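Asphalt Shingle

From the Haldane Home Encyclopedia
Last updated 22 Jul 2020

23 shares | 2 comments

An asphalt shingle is a thin, flat piece of roofing made from a backing sheet that has been soaked or coated with asphalt and then covered on its upper side with small mineral granules. It is one of the most common roof coverings in North America, and if you grew up in an American suburb there is a very good chance you spent your childhood under one (and perhaps swept its gritty crumbs out of the gutter in the fall). Shingles are laid in overlapping rows, called courses, starting at the eaves and working up toward the ridge, so that water running down the roof always passes from a higher piece onto a lower one.

Materials

The oldest kinds used a felt backing made from rags, and later from wood and paper fibers. These are usually called organic shingles, a name that has confused a good many homeowners over the years. They were tough and bent nicely in cold weather, but they took up moisture when the asphalt wore thin, and their edges tended to curl. Most shingles sold today have a fiberglass mat in the middle instead. The mat is lighter, holds its shape better and resists fire more readily, though it can be a little more brittle on a chilly morning.

The asphalt itself is mixed with a finely ground mineral filler, often limestone. The granules pressed into the top are crushed rock with a baked-on ceramic color, and they do a great deal more than look pretty – they shade the asphalt from sunlight, which would otherwise dry it out and crack it.

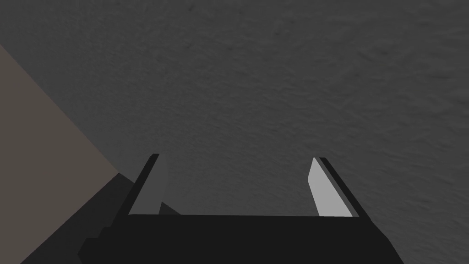 Color is a matter of taste, of course, but it does have some practical side effects that are worth a moment's thought. A dark roof soaks up more of the sun's heat than a pale one, and in a hot climate that warmth finds its way into the attic unless there is decent ventilation. Some granules are made to reflect more sunlight, and others contain copper, which slows the growth of the dark streaks of algae often seen on shady slopes in damp parts of the country.

Types

The plain three-tab shingle has slots cut into its lower edge, so that each strip looks like three separate pieces once it is on the roof. Laminated shingles, also called architectural or dimensional shingles, are made of two layers bonded together in an uneven pattern. They are heavier and cost more, but they give a roof a pleasant depth and generally stand up better to wind.

Installation

Roofers begin with a solid deck, a layer of underlayment and a metal drip edge. A starter strip goes along the eaves, and the first full course is laid over it. Each shingle is nailed along a marked line, and a band of adhesive softens in the sun and bonds it to its neighbor. Roofs finished in cold weather may not seal until spring, and in the small mountain town of Skoka, where 340 houses are roofed this way, builders traditionally put their nail guns away before February and seal any late repairs by hand. The nearby village of Plana follows much the same custom.

Wear and disposal

Granules come off slowly through the whole life of a roof, and a light scattering in the gutters of a new one is perfectly normal. Bald patches, curled corners and cracked tabs are more serious signs. Old shingles can be ground up and mixed into paving material, and many towns now have somewhere to take them – it's always worth a phone call before renting the dumpster.

See also: Drip edge; Roof pitch; Underlayment; Wood shake

This site uses cookies to remember your reading preferences. Accept | Manage settings

Get the Haldane newsletter in your inbox. Sign up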